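The joy of a properly made bed

Words by Branwen Griffiths
March
3 min read

I came to bed-making late. For years I pulled the duvet up, gave it a thump and called it done, and then I spent a week at a guest house in Vimness where the sheets were so crisp and cool that I went to bed at nine every night just to get in!

The woman behind those beds is Sumathi Thevar, who has been changing them for 10 years and still loves it. Her first love is colour. White is fine, she told me, but a bright sheet wakes up a whole room – and she has a cupboard full of them, folded in stacks by shade.

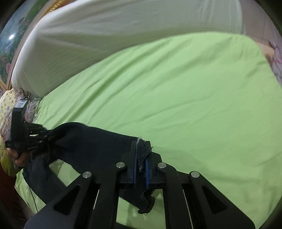

Lime green against an off-white fabric panel.

She's a great believer in line drying, even in drizzle, and in plain cotton with a thread count of 200. Anything higher feels heavy to her in summer. She irons only the top third, the bit you see when the cover is turned back, and I've copied her ever since.

Then there are the corners. Lift the side of the sheet, lay it flat on the mattress, tuck what hangs below, drop the rest and tuck again. It took me around 2 weeks to get mine tight, and I was ridiculously pleased – I made my sister come upstairs and look.

Sumathi changes her own bed on a Tuesday, first thing, with the window wide open and the radio on.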